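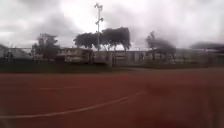
Figure 3. Allside ground, red synthetic surface with painted lines, grass strip and fence beyond.

4.2 The Allside surface

Allside was the second of the grounds visited, after Grurwood and before Gurnel. Synthetic surface, reddish brown, laid over an older tarmac court according to the ground staff. No drawings survive. We were told the tarmac was cracked when the new layer went down and that the cracks were filled first, but not by whom or with what. The district file gives only the area and the year of the tender, and the year is wrong (it predates the fence, which predates the surface).

Wear was recorded by walking, same as at Grurwood. One person walks, one writes. Khanyisile Van Wyk walked, Keabetswe Dlamini wrote. Each patch scored from nought to 4, nought being sound and 4 being base showing through. No patch at Allside scored 4. Three scored 3, all by the gate where people come on and off in outdoor shoes. The rest low, mostly ones, with a band of twos towards the long wall which we come back to in section 5.

Colour is a poor guide to wear on this kind of surface. At Grurwood the worn parts went pale and could be picked out from the path. At Allside the texture is slightly mottled anyway, and matte, and a lighter patch underfoot was as often as not just a lighter patch. Scores were therefore taken by hand (palm flat, loose granules or none) and not by eye. This made the walk slow. The whole of Saturday morning and part of the afternoon.

4.3 Painted lines

Lines were scored apart from the surface. The reason will be plain from Figure 3. The curved white line is thin but easy to follow, while the short straight one to its left is partly worn and only faintly there. Same colour, same ground, very diferent state. Players we spoke to used the curve and ignored the straight line altogether, and several of the younger ones did not know what it was for. Neither did we at first. An older member of the Allside club put it down to a former layout, painted for a smaller game, and said it had been left to go by itself.

Leaving old lines to go by themselves is common. All the grounds in the study did it. The alternative is to black them out or paint over in a matching red, and the matching red never matches for long. Van der Merwe, the fourth ground, had done this with two sets of lines and ended up with ghost lines in a darker red, which players said were worse than the old white. In rain especially. We have no measurements for that, only the interviews.

Repainting at Allside is done in December when the school teams are off. One coat. The budget line for it is shared with the grass cutting, so in a wet year the grass gets the money and the lines wait. The straight line has not been repainted in any year covered by the ledger. The curve has, every time but one.

4.4 Edges

The edge of a synthetic surface is where most of the trouble starts, according to every groundsman interviewed. At Allside the far side runs up to a narrow strip of grass, uneven in width, thinning along its length until it meets a pale concrete edge. So two kinds of edge on one side of the ground, grass for part of it, concrete for the rest. Useful for us as the use on both parts is much the same.

Along the grass the surface was scored at one or two, with soil washed onto it in places and some moss. Along the concrete it was scored nought nearly all the way. Not a big difference but steady, and it held when Dlamini went back and re-scored a sample without seeing the first sheet. Sweeping may explain part of it. The concrete gets swept and the grass edge does not, or only by whoever feels like it.

The fence stands behind the grass and the mower does not fit well between the two, which is why the strip is strimmed. Strimming throws cuttings onto the surface. Cuttings rot down, moss follows. The club knows this. A wider strip was asked for when the fence went in and turned down on cost.

4.5 Use of the ground

Counts of players come from the booking sheets, 182 bookings over the season, plus what we could see on visits, plus guesswork for the evenings. The sheets are not complete. Informal use is heavy after school and none of it is written down. Staff put the yearly total at 3,000 visits, a figure we quote but have not been able to check.

Bookings bunch at the end nearest the gate. People said it was closer to their bags. Nothing to do with the surface, which is better at the other end, and players agreed it was better when asked, and went on using the gate end. We had expected wear to push play elsewhere, as it did at Gurnel. At Allside it did not, or not yet, the threes being small and off to the side of where most games are set out.

One last point on the low buildings behind the fence. These came up in interviews more than expected, mainly as wind shelter. Players prefered that side on blowy days. The band of twos mentioned above lies along the same side and the two may well be connected, though with one season of sheets we would not push it further than that.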